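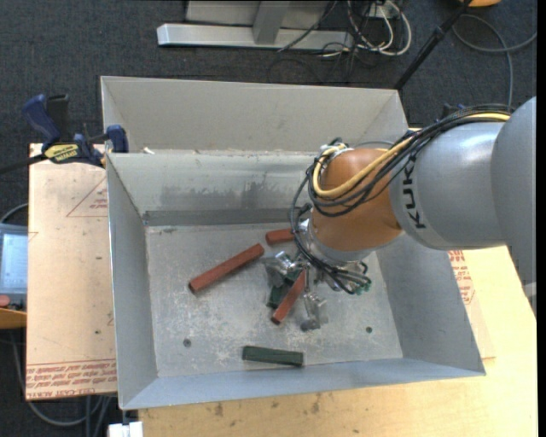

Unit 7: Rectangular Blocks in Open Bins
Industrial Storage and Packaging, Erkden Technical College
Course handout, revised July 2019

7.1 Scope

This unit covers the storage of plain rectangular blocks, unwrapped, in open-top metal bins. Stacked storage on pallets is covered in Unit 5. Blocks with holes, grooves or rounded edges behave differently and are left to the October workshop.

7.2 Terms

Bin: an open container with a flat floor and four walls, no lid.
Random fill: blocks placed without a fixed position or direction.
Ordered fill: blocks laid in rows, long sides touching.
Fill ratio: total volume of the blocks divided by the inside volume of the bin up to the rim.
Resting face: the face of a block in contact with the floor or with another block.
Lean: the condition of a block supported on an edge, usually by a wall or a neighbor.

7.3 Resting positions

A rectangular block has three pairs of faces. On a level floor, with nothing touching it, it can rest on any of the six, but the positions are not equally stable. Stability depends on the height of the center of mass above the floor and on the shortest distance from the center line to the edge of the resting face. A block with length L, width W and thickness T, where L is greater than W and W is greater than T, is most stable on its L by W face.

The tipping angle for a uniform block is found from

tan(a) = b / h

where b is the side of the resting face in the direction of tipping and h is the height of the block as it stands. A block 60 mm wide and 30 mm high tips at an angle of 63 degrees. Turned onto its narrow side, the same block tips at 27 degrees. For this reason most blocks tipped out of a sack end up on the wide face while the layer is thin. Once a second layer forms, neighbors hold blocks in positions they could not keep alone, and leaning becomes common.

7.4 Fill ratio

Ordered fill can approach 1 only if the inside dimensions of the bin are whole multiples of the block dimensions. This is rare. The usual loss is a strip along one long wall and one short wall. Students should calculate both strips separately and count the corner area once.

Random fill is always lower and must be measured. The Jilgate method is used in this course:

Weigh the empty bin.
Fill to the rim without shaking and strike off any block whose center lies above the rim.
Weigh again.
Divide the net weight by the density of the block material, then by the inside volume.
Repeat with fresh filling and report both values. Do not average results that differ by more than 2 percent. Repeat the test.

Long blocks give lower ratios than short ones of the same volume. They bridge between walls and leave space beneath.

7.5 Wear of the bin floor

Floor wear in metal bins takes two main forms. Scratches are linear and follow sliding contact, usually from corners. Patches of small marks come from repeated impact and are heaviest where blocks are dropped in. Neither affects capacity. Both matter where the block finish must be protected, as bare corners pick up metal dust and raised burrs mark painted faces.

The Grivent inspection card has 2 grades of wear only: serviceable, and line before use. A floor goes into the second grade if a burr can be felt with a gloved finger. Color change alone is not a reason for lining. Fastener heads and drain holes are checked separately. A raised head will hold a block off the floor at one end and is set flush or covered.

7.6 Mixed colors

Where color identifies grade or batch, mixing in one bin is allowed only if the total is small enough to check by eye from above. With more than one layer, hidden blocks cannot be checked and the bin is divided or the colors are kept apart. The Oberholzer stores record lists over 2000 blocks by color and length. Use the copy in the course folder for Exercise 7B.

7.7 Exercises

7A. A bin measures 580 by 380 mm inside. Find the best single-layer ordered fill for blocks 120 by 60 mm laid flat. State the area of both unused strips.

7B. From the stores record, select the shortest and longest lengths in one color and estimate which will give the lower random fill ratio. Test by the method in 7.4.

7C. Derive the tipping formula in 7.3 and state what changes when the floor is inclined.

Bring steel rule, gloves and calculator. Results for 7B are entered on the shared sheet before the next session.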